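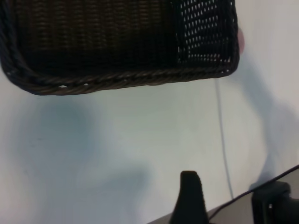
Ticket 878: Away ticket allocation not showing for season card holders
Opened by: Spyros Nikolaidis
Club: Marsden
Status: Open, waiting on supplier
Priority: High

Reported problem
Season card holders with enough loyalty points can log in but don't see the Trollthorpe away match in their list. The match should have gone on sale to them at 9 a.m. General members can't see it either, but they aren't due until the second window.

9:20 a.m.
Checked the match setup. Date, kickoff and prices are all in. Sale window 1 is marked active. Allocation from Trollthorpe is loaded in full. Tried my own login, which has the points, and got "No matches available."

9:45 a.m.
Phone line has 19 callers waiting. Asked the ticket office to take names and card numbers and promise nothing on seats yet. Put a short notice on the ticket page saying the sale is delayed.

10:10 a.m.
Cleared the page cache and logged in again from a different browser. No change. Home matches show up fine, including the cup tie against Prondton. So the fault is only with away matches.

10:35 a.m.
Compared this match with the last away game, which sold with no trouble. The only difference I can find is the points rule. Last time it was set to "57 or more." This time the field reads "57" with no rule picked from the drop-down. I think the system is looking for people with exactly 57 points.

10:50 a.m.
Changed the rule to "57 or more" and saved. The page says saved, but when I open it again the drop-down is blank. Tried three times. Tried from the ticket office manager's account with the same result.

11:05 a.m.
Called Zarnis support. They can see the blank field on their side too. They asked whether the season rollover was run in September. It was. They say rules copied over from the old season can get locked and have to be deleted and built new.

11:40 a.m.
Deleted the rule and made a new one. It saves now and stays saved. My login shows the match. Tested with a card under the limit and it's hidden, as it should be.

12:15 p.m.
Sale reopened and notice changed. Ticket office is calling back the people on the list.

1:30 p.m.
New problem, same match. Juniors linked to a parent's account are being charged the adult price. Parent's price is correct. Sent Zarnis two order numbers and a copy of the price table. Junior sales are paused online and the window is taking them by hand until we hear back.

Leaving this ticket open for the junior price.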